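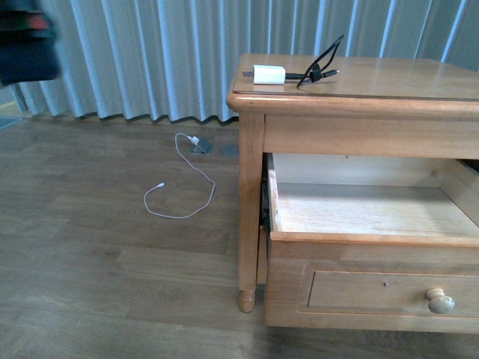
Last changed: July, 4:20 pm

July - wax paste, second batch

Made up 304 g of paste using the Nerkura beeswax and the citrus solvent Thierry brought over. Melted the wax in the double boiler, took it off the heat, then stirred the solvent in slowly. Colour is a bit darker than the first batch. The smell hangs around, so keep the door open next time.

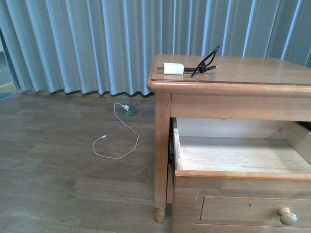

Set up at 20 minutes with a skin on top and still soft in the middle of the tin. The first batch was grainy by then. I put the grain down to cooling it too fast on the concrete, but Tuấn Vi thinks it was the old wax from Huỳnh. Could be both.

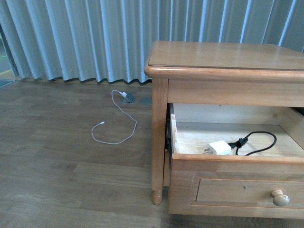 Tried it on pine offcuts, 4 coats, buffed between each with cotton rag. The third coat made little difference to the sheen and the fourth none that I could see. Water drops still left a ring on the end grain.
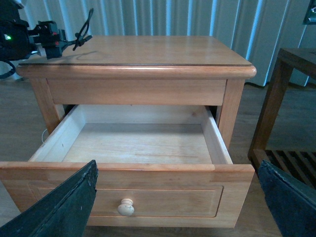
1 min read

To do: repeat with less solvent, and ask Thierry if there's any carnauba left. Lids on the new tins don't seal well - tape them. Grey rags go in the metal bin, spread flat to dry first.

Print this page | E-mail this page

Recent entries
Wax paste, first batch
Kondorden shellac flakes, dissolving times
Fullonine rag order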